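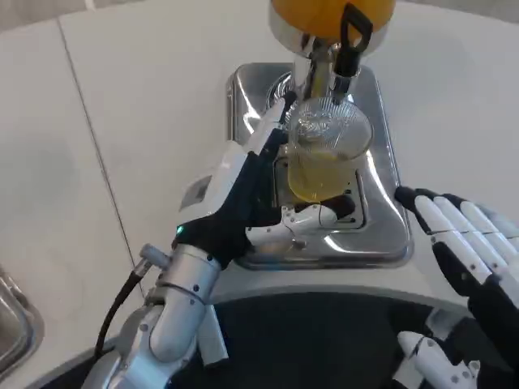
Glass under the dispenser spout, lever at right.

August, 7:40 a.m. Cold brew tea, batch notes, continued from the Grarkolar pages.

Question left over from last time: does the haze in the black tea come from the leaf or from our water. Brenda Ledesma ran the tap line through the softener overnight and drew 1,000 mL for each jar. Two jars, same leaf (Gachanja broken grade), same lid type. Jar A softened, jar B straight tap. Both into the Ceris fridge on the middle shelf, probe between them.

Tap hardness by drop kit: 241 ppm as CaCO3. Softened line read under 10, which is the floor of the kit. Do not quote it as zero.

Leaf dose 8 g per jar. I weighed on the small balance after re-zeroing it twice; it drifts when the door to the hall is open. Close the door.
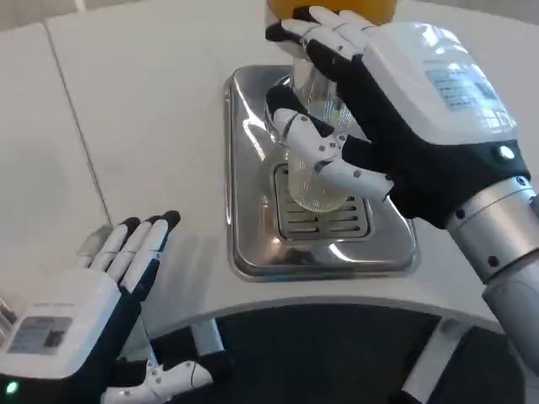
Steep 14 h, no stirring. Strained through paper, first 50 mL discarded. Jar A came out clear and slightly darker. Jar B had visible haze and a thin film at the wall. Let 80 mL of each stand on the bench for an hour: B film thicker, A no change.

Warmed a spoonful of B in a hot water bath. Haze went away, came back on cooling. That is normal for tea cream and does not tell us much about hardness, so both effects may be present. Should have warmed A alongside it. Did not.

Acid check: 2 drops of citric stock in B cleared most of the film and lightened the color. Same in A lightened the color only. Fits with carbonate in the film. pH strips were the old Cekport roll and I don't trust them below 5, readings left out.

Taste, Florencia Vergara and me, unlabeled cups: she picked A as sharper, I could not separate them. Cups were not at the same temperature. Discard this result.

To do
- repeat with distilled as a third jar
- warm A and B together
- new pH strips
- ask Brenda whether the softener was regenerated before or after she drew the water
- sodium in the softened line, no number for this yet

Jar B rinsed with citric, film came off the wall. Jar A only needed water.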